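Snack Table Questions, Answered

We get a good many letters about snacks at the Nurkdale community rooms, and the same few come round every June, so we have gathered them up in one place. Do have a read before you write in (though we're always glad to hear from you!).

Do I need to bring my own tray?
No, there are plenty in the cupboard by the Trarkidden Room. They are the clear plastic sort, and you're welcome to borrow up to 9 at a time. Please rinse them and leave them upside down on the rack when you've finished.

Why paper on the tables?
It saves such a lot of wiping! A big white sheet catches the crumbs, and at the end you fold it inwards and pop the whole lot in the bin. The roll is 50 metres long, so don't be shy about taking a fresh piece.
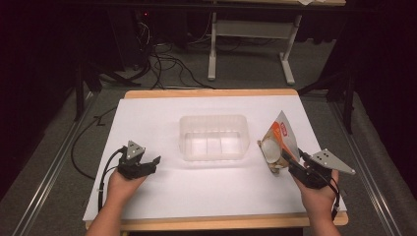
Words: the Nurkdale Rooms desk. Last looked over Mon 2 June

An orange and white snack bag over the paper, with a clear tray waiting in the middle, is more or less how we like a table to look before anybody sits down.

Should I tip everything out or leave it in the bag?
Tip it out if you're sharing, please. Hands going in and out of a crumpled bag is nobody's favourite thing, and people can see what they're getting in a tray. If you only want a few, fold the torn end over twice and put a peg on it. Pegs live in the Quiambao tin.

Where do empty bags go?
The ones with a silvery inside go in the general bin, I'm afraid, even if they look as though they ought to be recyclable. We do ask that you shake them out over the paper first.

What about allergies?
Keep the bag until everyone has gone home, so that the label can be checked, and give each kind of snack its own tray.

Can I book for a larger party?
Yes, with pleasure. Ask at the desk for the Dritov Room.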